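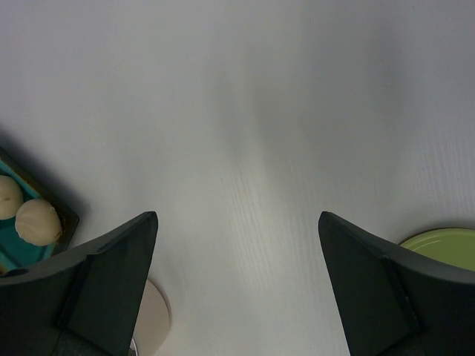 # Flallurine tabletop set, fault subset

This site uses cookies to remember your settings. Accept all | Manage preferences

This is the data card for the faulty part of the Flallurine tabletop recordings. It covers episodes where the left finger pad of the gripper had worked partway out of its seat and the controller kept reporting a normal grip width. The main set is kept in a separate folder and has its own card.

Maintained by Nazma Pramanik. Fault notes by Dinesh Herath. Card last revised 14 Apr 2019.

## What is in the subset

- 200 episodes, all teleoperated, one arm, one table
- wrist colour video, joint positions, commanded and reported grip width
- a plain text operator log for each episode
- a fault label for each episode (see Labels)

The task is to move one item from a tray on the left to the green plate on the right. The items are pale, round and close together, so the operator has to bring the fingers down with little clearance. Episodes start with the fingers open over the table.

## What went wrong

The finger pads are held by a clip and one screw. On the left finger the screw had not been tightened after a pad change in January. Under load the pad slid toward the tip by a few millimetres, then sprang back when the fingers opened. Because it went back, the morning check passed every time. The check is done with the gripper open and the arm parked, and a loose pad looks fine in that position.

Operators saw it as bad luck at first. Items rolled out of the grip on the way up, or stayed put when the fingers closed. Sabina Weerakoon noticed that the drops were nearly all to the left and asked for the grip logs. Reported width and motor current didn't agree: the width said the fingers had closed on something, while the current was too low for that.

The wrist camera was little help in finding the fault. With the fingers open, a loose pad and a tight one look the same in the video. 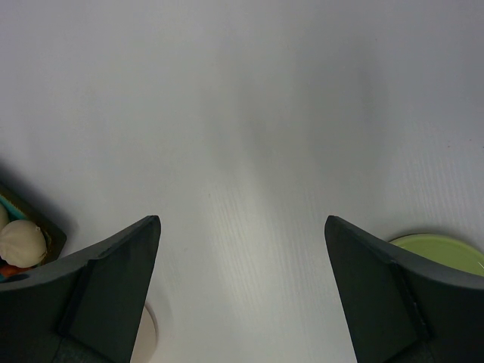

## Safety stop

In 7 episodes the arm stopped itself. The pad had caught the rim of a tray during descent and the force limit tripped. Those recordings end early and the last part of the joint data is a hold position. Nobody was hurt. The operator in one of them, Ita Ó Conaill, had started to reach in to free the tray before the stop was confirmed on the panel. The lab rule was changed afterwards – hands stay behind the line until the drives are off, whatever the arm seems to be doing.

## Labels

- `drop`: item left the grip after lift
- `miss`: fingers closed, item not lifted
- `stop`: force limit tripped
- `ok_suspect`: task finished, but the pad was probably loose

`ok_suspect` is the weakest label. It was set from the current trace alone by Nathalie Turcotte and wasn't checked by a second person. Don't use it as a success label for training.

## Known problems

1. Reported grip width is wrong whenever the pad has moved. We left the values as recorded.
2. Trays and plates were not put back on marks between episodes, so their positions shift. Some are partly hidden by the fingers in the wrist view.
3. Light on the table is uneven and changes over a session. No colour correction was applied.
4. Operator logs use "slip" for both `drop` and `miss`. Go by the label file.

## Repair and current state

Both pads were replaced and the screws were marked with paint so that any turning shows. The morning check now includes a closed-grip test on a rubber block, with current read against a stored trace. We ran 100 test grasps after the repair with no pad movement. The spare gripper on the Jaslow bench had the same type of clip and was done at the same time.

Recordings made before the January pad change are not affected. If you have an older copy of the main set, delete the folder called `flallurine_b` and download it again. It had these episodes mixed in with the good ones.

## Use

Fine for fault detection work and for testing grip monitors. Please don't merge it into a policy training set without filtering. Corrections to labels go to Nazma, with the episode name in the subject line.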